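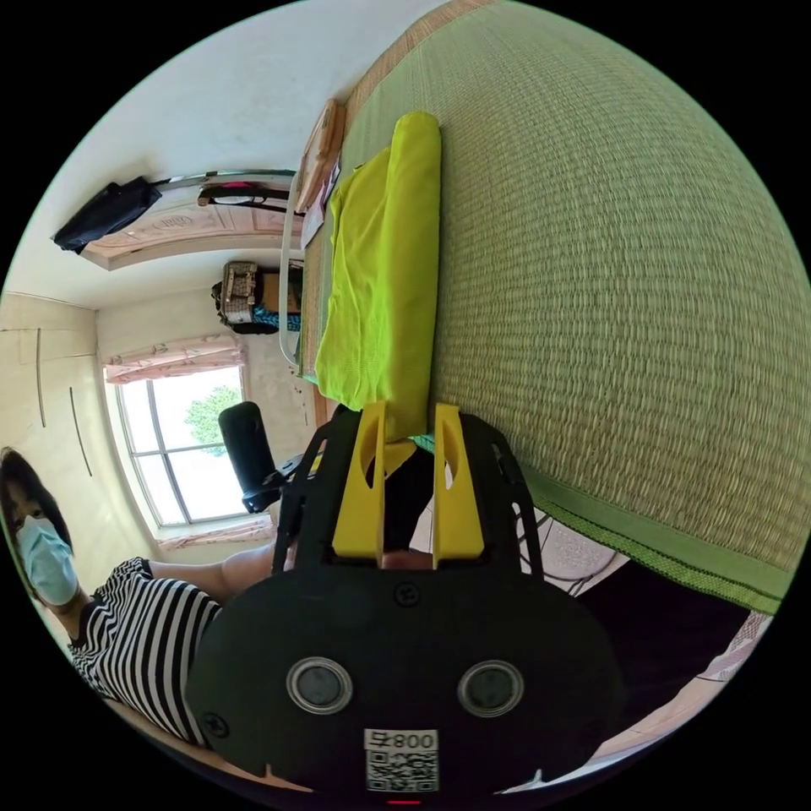
Chapter 14
Garment Care in the Small Household: Sorting, Folding and Stacking on the Bed

14.1 Scope of the chapter

The preceding chapter dealt with washing and line drying. This chapter takes up the work at the point where dry clothes come indoors and follows it to the point where they are placed in a cabinet. It covers the working surface, the order of sorting, the folding of collared and collarless shirts, and the construction of a stack. Ironing is treated separately in Chapter 15.

By the end of the chapter the student should be able to select a suitable surface for folding in a room without a table, fold a buttoned shirt to a fixed width, and build a mixed stack that can be carried in one trip.

Terms used in this chapter

Hem: the finished lower edge of a garment.
Placket: the strip at the front opening that carries the buttons or buttonholes.
Fold width: the distance between the two side folds of a finished garment.
Bundle: a garment that has been gathered or rolled but not folded to width.

14.2 The working surface

In many homes the bed is the largest clear horizontal surface, and most household folding is done there. Its suitability depends on what covers it. A soft quilt gives under the hand, and a crease pressed into a shirt on a quilt will not hold its line. A woven straw mat is firmer. The fine ribs of the weave also provide a straight reference, so that a side fold can be lined up with a row by eye.

Straw mats are commonly finished with a fabric or braided border. The border protects the ends of the weave and keeps them from catching on knitwear. Before work begins, run a hand along the border and check for broken straw. A damaged section should be covered with a folded sheet or turned away from the worker.

Where a sheet lies under the mat, pull it flat first. Ridges in the sheet will show through a thin mat and shift the garment during folding. Items not being folded - pillows, papers, anything with a hard edge - should be moved toward the far side of the bed, leaving the near side free to the depth of one shirt laid out at full length.

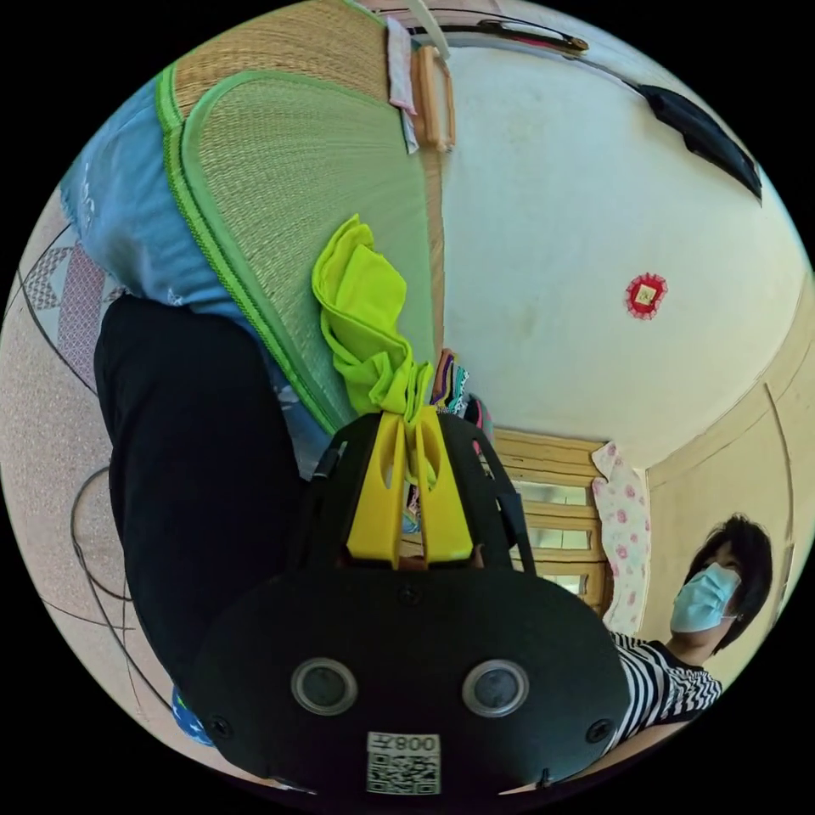
Floor clearance matters as well. Cords should be kept out of the path between the bed and the cabinet, and dark garments should not be left hanging over the side of the bed, where they pick up lint and dust from the floor.

14.3 Sorting before folding

Sort by garment type first and by owner second. Sorting by color has no value at this stage, as the clothes are already washed. A load that has been sorted by type can be folded with one repeated motion, and the fold width remains constant from piece to piece.

A time study carried out in the town of Stiston recorded 3696 garments folded in 71 households. Households that sorted first spent less time per garment than those that folded in the order the clothes came to hand. The difference was greatest for shirts with collars and smallest for towels.

Bundles should be opened as they are reached. A shirt left rolled will take a set of diagonal creases that folding does not remove. Take the bundle by the hem, draw it out to its full length, and let the collar end settle on the mat before straightening the sides.

14.4 Folding a collared shirt

The method below is the one used in the Gasden course and is suitable for shirts with a full or partial button front. The standard fold width is 280 mm for adult sizes.

1. Lay the shirt out with the buttons facing up. Fasten the top button and one button near the middle of the placket.

2. Hold the lower hem at both side seams and pull gently until the front lies smooth. Do not pull at the placket, which will stretch out of line.

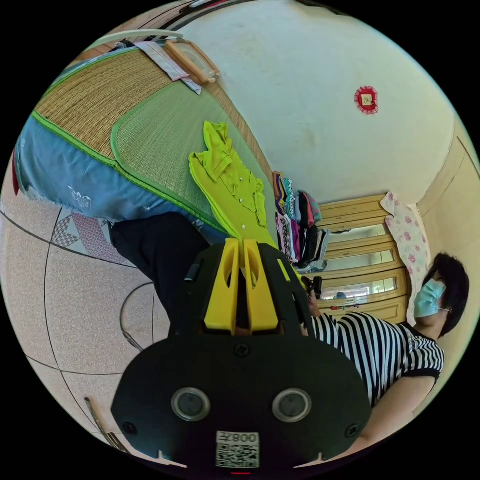 3. Turn the shirt face down, keeping the collar toward the far side of the bed. Smooth the back from the center outward.

4. Fold one side in to the required width and lay the sleeve straight down along the fold. Repeat on the other side.

5. Bring the hem up to the base of the collar in two equal turns. Turn the finished shirt over and check that the collar sits flat.

7 comments
22 shares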